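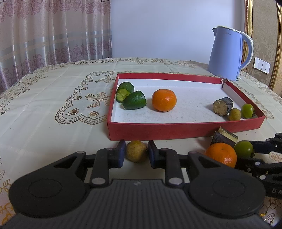 Keeping a Cut Cucumber Going for a Few More Days

I can't be the only one who slices half a cucumber for a sandwich and then forgets the rest until it goes slippery! My neighbor Nelly Ospina got me out of that habit, and most of what follows is hers, with a few additions of my own.

Save your shallow cardboard trays, even the ones with a torn corner. A low tray on the kitchen table holds the odds and ends while you cook, so nothing rolls off onto the floor (cucumbers will, given half a chance). Wipe the table first, and give the tray a shake over the sink between uses. Cardboard does get tired, so once the bottom feels soft, out it goes.

Don't leave cut pieces sitting out all afternoon. Pat the cut end with a paper towel, cover it snugly, and put it in the warmer part of the fridge, toward the front. When you come back to it, trim off a thin slice and the rest is usually fine.

If you have more than you can eat, slice up about 300 grams, toss with a good pinch of salt, leave it for 20 minutes and squeeze it out well. A spoonful of vinegar and a little sugar, and there's your side dish.

Keep the kettle toward the back of the table, too, with its cord well away from wherever you're chopping.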